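The fourth disc is where the money goes

Heston have announced the deluxe edition of their second album, and I have spent more of this week than I'd like reading the track list. It runs to 7 discs and 207 tracks. The original record had 11 songs on it and lasted a little over half an hour.

I love that record. I bought it on vinyl, then on CD when the vinyl wore out, then again when it was remastered and somebody decided the drums should sound like they were recorded inside my skull. So I am the person this box is for, and I am not convinced.

Start with what the label, Imarlow, is calling the studio sessions. Three of the discs are takes. There are nine takes of the opening song, two of which are listed as "breakdown," meaning the band stopped playing. I have heard breakdowns on other sets. Somebody misses a chord, somebody laughs, a voice from the control room says "rolling." You hear it once and feel close to the band. I have never met a fan who played one twice, and I know a lot of fans.

Then there are the live shows. The Dzene concert has been going around on tape for decades, and it deserves a proper release. It's a great night, with the long version of "Tultix" that people still argue over. But it could have come out as a double album at a fair price. In here it sits behind a stack of rehearsals, and you can't buy it any other way. The download store won't sell it separately either. I checked in November and again this morning.

The usual defense is that no one is forced to buy these things. True enough. The old CD is still in print and still sounds fine. My problem is what the boxes do to the way we talk about the music. Reviews of sets like this tend to grade the packaging, count the unreleased tracks and praise the hardback book. The songs get a paragraph. A record that once had to win you over in one sitting becomes a project to be managed, with a spreadsheet.
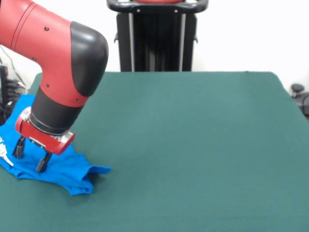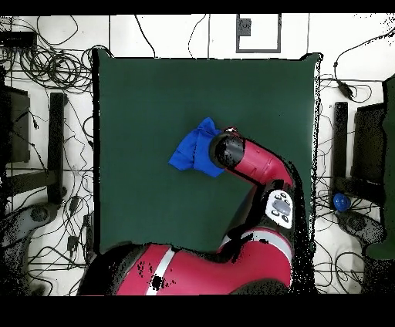
Red arm, blue cloth, green surface.

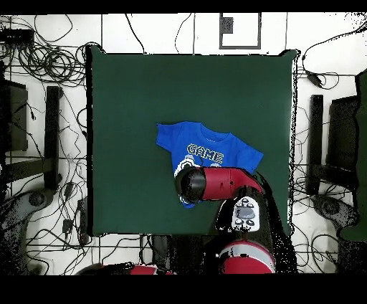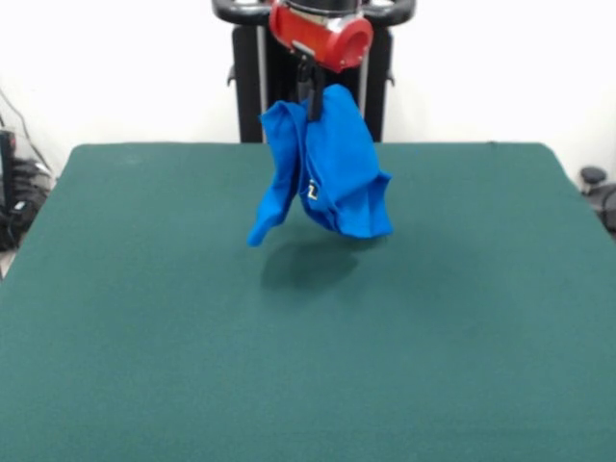

I'd feel better if the choosing had been done by someone with a sharper pencil. Give me 4 sides: the album, the best outtakes and the Dzene show cut down to its strongest stretch. Put the remaining tapes online for the researchers and the obsessives, and charge them a small fee if you must. I would pay 50 dollars for that without blinking.

What we're getting is everything, and "everything" is an easy decision for a label to make. It saves anyone from having to say that take six is dull. It also lets the price climb, because a bigger box looks like it ought to cost more.

I'll probably hear it at a friend's house. He has already ordered his, and he has asked me to come over for the second disc, the one with the demos. I said I'd bring the old CD in case we wanted to hear the album.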